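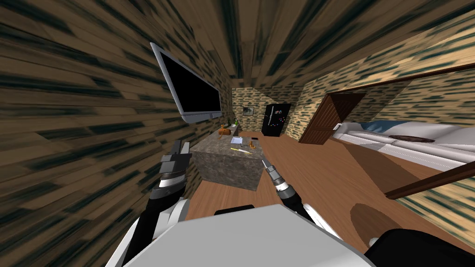 Skorkmont lab skins a kitchen 274 ways, then tries the real thing

November 25, 2019

Quick one from the robotics desk. The Mamodex group in Skorkmont has put out a short paper on teaching a two-armed robot to reach for small stuff on a counter, with all the training done in a simulated kitchen. No real camera footage went into it. The team says the trained software then missed only three of 49 reaches on a real counter at the group's test space in Rankin.

The idea is a pretty simple one. Build one kitchen, keep the layout, change what everything is covered in. Wood planks on a wall one time, stone the next. Ceiling too. The group made 274 sets of surfaces and swapped them between training runs. Some look fine. Some are ugly – planks smeared into long streaks, grain running off toward the far wall. The team left the ugly ones in on purpose. A network that has seen walls like that, they argue, stops caring much about walls.

Earlier versions cared a lot. Trained on a single clean-looking room, the same software missed more than half its reaches in Rankin, mostly by stopping short of the counter edge. The paper blames the counter material, which was darker than anything in the training set.

All of it runs in Jolell, the group's own simulator. The software gets the view from the robot's head, looking down over its own body and both arms, and has to work out where the fingertips are compared to the thing it wants. Thin objects on speckled stone are the hard case. A yellow utensil lying at an angle on granite has very little height to go on, and the paper spends two full pages on that kind of reach.
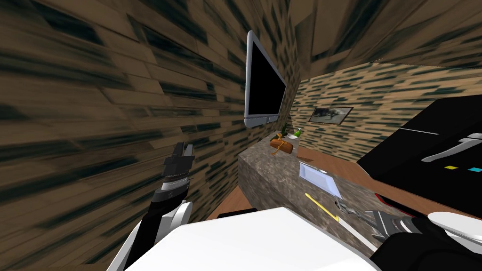
What the robot has to do

Not grasping, yet. A reach counts if the fingertips stop close enough to the target to start a grasp, and nothing else on the counter gets touched. One arm does the reaching, the other stays raised and out of the way. The authors call that a limit of the work and say so on page one, which is nice to see.

Clutter was kept light. Bottle, a few small items, something flat in the middle of the counter. The rest of the room has the usual furnishings, TV on the wall, framed picture at the back, and none of it matters to the task. That's sort of the point, the software has to learn to ignore it.

Head position changed as well. The group shifted and tilted the simulated viewpoint between runs so that the counter turned up in differnt parts of the view. Taking that step out hurt results more than taking out half the surface sets did. Bit of a surprise to the authors, going by the write-up.

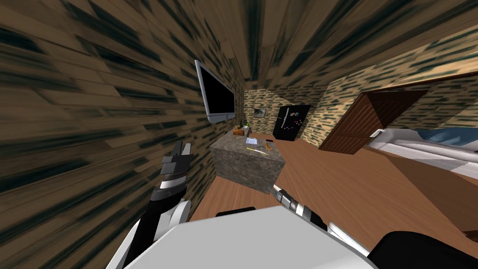

Stone-textured island and plank left wall in a Jolell kitchen, from the robot's own viewpoint.

Training time

Two weeks on the group's own machines, start to finish. Most of that went on rendering. A cheaper run with lower-quality shadows finished sooner and did nearly as well on large objects, but fell apart on the thin ones. No word on whether faster hardware would change that, the paper dosen't go into it.

What's missing

Real-world lighting was held steady for the Rankin tests. One counter, one room, blinds down. Moving people and open doors weren't tried. The October draft had a section on grasping with both arms at once and it's gone from the final version. The group says that work is still going and will be written up seperately.

Surface sets and the kitchen layout are to be shared with other labs on request. The Jolell simulator stays in-house for now.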